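Drimbridge College of Horticulture
Hand Tools and Their Care
Handout 4: The Serrated Sickle
Instructor: Marcelino Siqueira 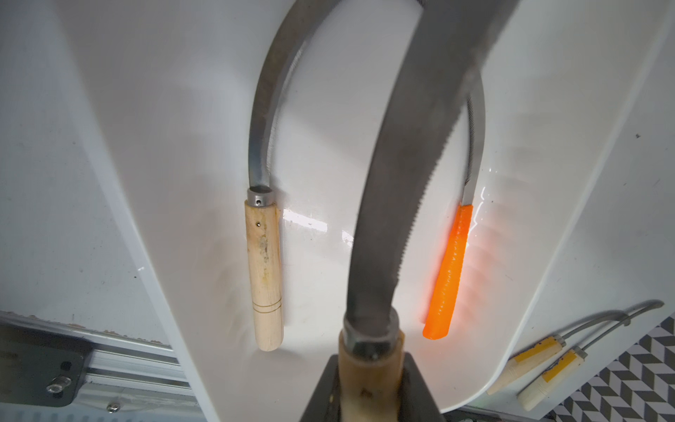 Serrated sickles are used for cutting cereal stems, rice, and tough grasses. The teeth grip the stem as the blade is drawn toward the user, and the cut is made by the pull alone. A smooth sickle, by contrast, is usually swung and must be honed often during the working day. Students should learn to tell the two types apart by looking along the inner curve, where the row of small saw teeth is found. Handles also differ from one tool to another. Plain wood remains common and is joined to the blade by a metal ferrule, while a ribbed rubber grip, such as the orange one, is a frequent alternative.

Parts of the tool
The blade is the curved steel portion. The tang is the narrow end of the blade that enters the handle. The ferrule is the metal collar at the top of a wooden handle; it keeps the wood from splitting under load. On some patterns a pin passes through the ferrule or the handle to hold the tang in place.

Inspection before use
Hold the handle firmly and test the blade for side play. A tool with any movement at the ferrule is to be set aside and entered in the repair book. Check wooden handles for cracks and raised grain. Stains on the wood are acceptable, but splinters are not. Check the teeth in good light for clogging with sap or soil.

Cutting practice
Practice takes place on the Moges plot in September. Each student will cut and tie 3 sheaves, leaving a stubble of even height. Gather the stems in the free hand with the thumb pointing up, place the blade below the hand, and draw it back in one steady pull. Gloves are required on the holding hand - students without them will not be admitted to the plot.

Cleaning and storage
Brush the teeth from the back of the blade toward the edge, wipe the steel dry, and apply a thin coat of oil. Wooden handles receive linseed oil once each term. Sickles are returned to the tool room before 4 p.m.

Reading: course manual, pages 28 and 230.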